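Open house at Ellov, Tramdale

Ellov makes a page builder called Brarkar, and the invitation promised we would see how it "ends layout bugs." I went on a Tuesday with 11 other front-end people and low hopes.

The demo page loaded fast on their laptop. On my phone it took 6 seconds, and the style sheet had 700 rules for one sign-up form — most of them overriding each other.

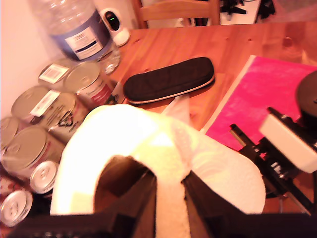
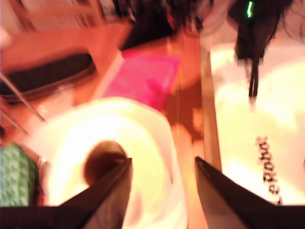 What I asked

I wanted to know why the grid broke at narrow widths. The answer was a plugin, Yang, sold separately. Keyboard focus? On the roadmap.

I counted 23 nested divs around one button. The export does produce valid HTML, I'll give them that. I'm not moving any client sites over.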